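Minutes of the Gripper Comparison Working Group

Held Sunday, December 19, 2021, in the upstairs room at Kirnus, with two members joining by phone

Chair: Wanda Tillman
Minutes: taken in turn, and this time it was my turn, so please be kind about the spelling of Vörös, which I have now looked up and will get right from here on

1. Welcome and last meeting

Wanda opened by thanking everybody for giving up part of a Sunday so close to the holidays, and for the cookies, which were still warm and slowed us down a good deal at the start. The November minutes were read and accepted with one change. Under item 4 we had written that the Zundow controller "lost the arm," and it should say that it lost the connection to the arm. The arm was where it always is.

2. Where the comparison stands

For those who missed November, we are comparing two grippers on the same arm, the Surkatell and the Vörös, and each of them is to make 200 picks before we let ourselves have an opinion. (We all have opinions already, and Wanda let us air them for a few minutes so that we could get on.) The Surkatell has finished its run. The Vörös has made 70 picks and will carry on after New Year. Both are being driven by the Zundow controller with the same settings, and we agreed again that no one is to touch those settings between runs, however tempting it gets.

3. Bottles

This took up most of the first hour. Boxes have been dull in the best way, and the bottles are where the two grippers differ. Smooth, glossy plastic with a waist in it gives the fingers several places to settle, and they don't always settle in the same one twice. The orange bottle with the red label came in for special mention. It has a shoulder, then a narrow part, then it widens again toward the neck, and if the fingers close on the label there is the extra question of whether the paper or film will slide on the plastic underneath. The label on that bottle has begun to lift near the top. We talked for some time about whether to replace it and decided to leave it on, as bottles out in the world have tired labels too.

There was also a good discussion of clear plastic. Shiny, see-through things throw back the ceiling lights, and the wrist camera view can go nearly white in places. One member asked if we could turn off half the lights, and another pointed out that this would be a different test. We will note glare in the log as its own column and leave the lights alone.
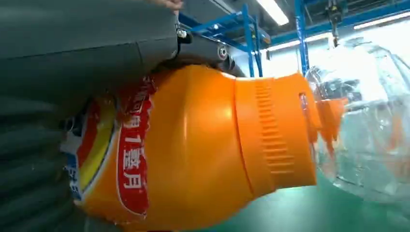 4. Closing force

The Surkatell run was done at 40 percent of full closing force throughout. The question was whether the Vörös should use the same figure, given that its pads are softer and a percentage on one gripper may mean something else on the other. The feeling of the meeting, after going around the table twice, was that we should match the force at the fingertip and let the percentage be whatever it needs to be. Wanda will borrow the small load cell again and write the readings on the inside of the log cover, where we can all find them.

5. Wrist camera

We spent a pleasant while looking over the camera views together. The angle is steep, and a fair share of what it sees is the hardware itself, with the bottle tucked into whatever gap is left over. The yellow bottle with the clear cap was the one we kept coming back to – you can make out the body well enough against the green, but the cap is much harder, being transparent and catching the light. Two of us would like to try the camera on a longer bracket. The other view is that a longer bracket will knock into the shelving sooner or later, and that the picture we have is good enough if we label by hand. We agreed to try one longer bracket, for one afternoon, with the arm at slow speed, and to bring the results back here before anyone orders more. 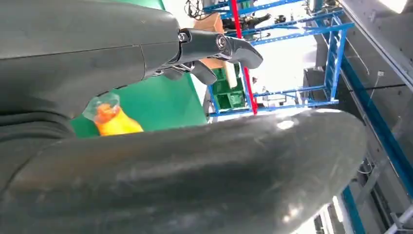 Minutes by the secretary for the day, with corrections from Wanda Tillman

6. Money

We have 900 dollars left for the year, and it may be carried over. The bracket will come out of this, as will new finger pads for the Surkatell. A second controller was raised again and put off again, with some sighing.

7. Any other business

Please put the test bottles back in the marked bin when you finish a session. Please also write the log in pen.

There was a kind word for everyone who came in during the evenings to keep the first run going, and I'd like that written down here because it was meant.

8. Next meeting

Same room, in January, on a date Wanda will send out by e-mail. The Vörös figures will be first on the agenda, and whoever takes the minutes next will find the template in the blue folder.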